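Section 4: House rules for the tabletop arm

I wrote this section of the Nurnholm set-up guide after Cheuk-hei Cheung and I compared notes and found we'd each been doing it our own way. Please read it before your first session, even if you've run arms before!

4.1 Before you power up

1. Find the stop button and put your hand on it. Yes, really touch it.
2. Walk the edge of the table and push in anything hanging over.
3. Look at the cables at the wrist. They need enough slack to turn, but I don't want a loop that can snag a handle.
4. Load the Donorby profile and set the speed cap to 200 mm per second. That's our house limit for anyone in their first month.

4.2 Gripping soft things

Start with a plush toy. It forgives you. Close slowly and stop as soon as the fabric holds (I always want to give it one more squeeze, and I shouldn't).

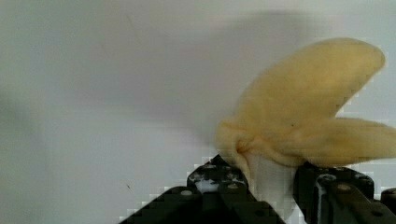 Figure 4-1. Plush banana held between the fingers.

Note: wipe the inner faces of the fingers at the end of every session. Sunee Bunnag keeps the cloths in drawer 124.

4.3 Laying out the table

5. Put large pieces down first, the colander and plates, then the cups and bowls, then the little food toys.
6. Leave clear space between pieces so the fingers can come down on either side.
7. Lay bottles flat. A standing bottle is a bottle you'll be chasing across the floor. 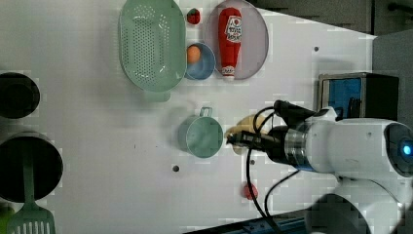

8. Run the reach check in Vuvemholm with the gripper open. If the arm slows down near a cable, stop and reroute it, and then start the check over from the top (I know, I know).

Caution: hands stay off the table whenever the arm is enabled. If a strawberry rolls, let it roll. Pause, wait for the arm to settle, and then reach in.

4.4 Working near big items

Boxy things like the toaster oven get their own rule. Keep the arm's path away from the handle side until you've done a slow pass.
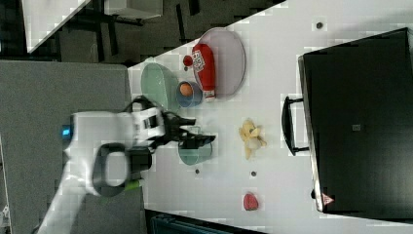

9. Raise the gripper above the tallest item before any sideways move.
10. Come straight down over small dishes. Coming in at an angle is how rims get clipped.
11. If you see fault 408, don't clear it and carry on. Write it in the log first, with the time.

4.5 Parking and signing off
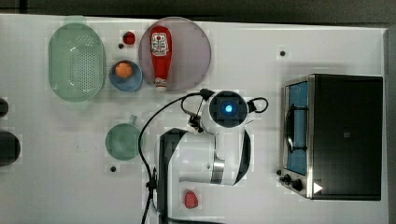
12. Open the fingers, bring the arm to its park pose, and disable it from the pendant.
13. Check the log has your initials, then switch off at the wall.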